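Verka Juniors Running Group: progress report to the Rosser Fund
May 2022

Hello again, and thank you for being so patient while I got this together! I promised you a proper update once the cross-country season was behind us and the track evenings had started, so here goes.

The short version is that we're in good shape. When you agreed the grant we had a handful of keen kids, one set of cones and a stopwatch that stuck. We now have 20 juniors on the books, and most of them turn up even when it's chucking it down (which, on our side of the hill, is most of the winter). The youngest are 9 and the oldest are sitting their exams this summer, so the sessions have to stretch a fair bit. I split them by how they're running that month and leave age out of it. It caused a few grumbles to start with, but they've got used to it and the faster little ones love it.

We entered five races over the winter league. I'd hoped for one more, but the fixture on the Trendier estate was called off because of flooding and never found a new date. Our best day was the last one, where the under-13 girls packed in really well and came home third team. I shouted myself hoarse. The boys had a rougher time of it, mainly colds and one badly turned ankle, though he's back jogging now and itching to do hills, which he is not allowed to do yet. 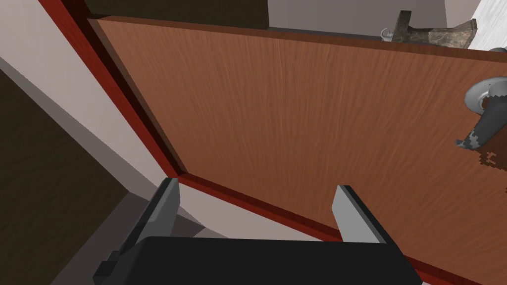 Has the grant covered the cost of getting to away fixtures?
Minibus hire came out of it for every league race, and there's enough left over for one more trip in July.

Kit is the bit I'm most pleased with. We ordered vests from Reltis in the end, as they'd do small sizes without a silly minimum order. They came up a touch long in the body, so there's a lot of tucking in, but the colour is lovely and you can pick our lot out from right across a muddy field! Spikes are still a headache. Children's feet grow faster than I can keep up with, so I've started a swap box. Families bring back the outgrown pairs, we give them a scrub and somebody else gets a season out of them. I've only had to buy eight new pairs with your money, well under what I'd put in the original budget, and I'd like to move the difference over to coaching courses if you're happy with that. Could you let me know? I don't want to book anything until I've heard.

On coaching, I've finished my leadership course and I'm halfway through the next one up. It's been a slog fitting it round work but I've learnt masses, especially about warming up younger runners (I had been making them stand still and stretch for ages, poor things). Two of the parents have said they'd like to do the first course as well. If they do, we could run a second evening from the autumn, and I could finally start on the waiting list.

What hasn't gone so well is the beginners' block. I set it up for the spring and barely anyone came. I put it on at the same time as swimming lessons, which was daft of me, and I'll try again with an earlier slot once school goes back.

Between now and the end of July we've got the track evenings, a relay at Verka park and our own little fun run, for which I still need to sort the route and borrow a decent PA. You'd be very welcome at any of them, wellies advised for the fun run. I'll send the receipts separately with the spending sheet, and the next report will follow once the summer's done.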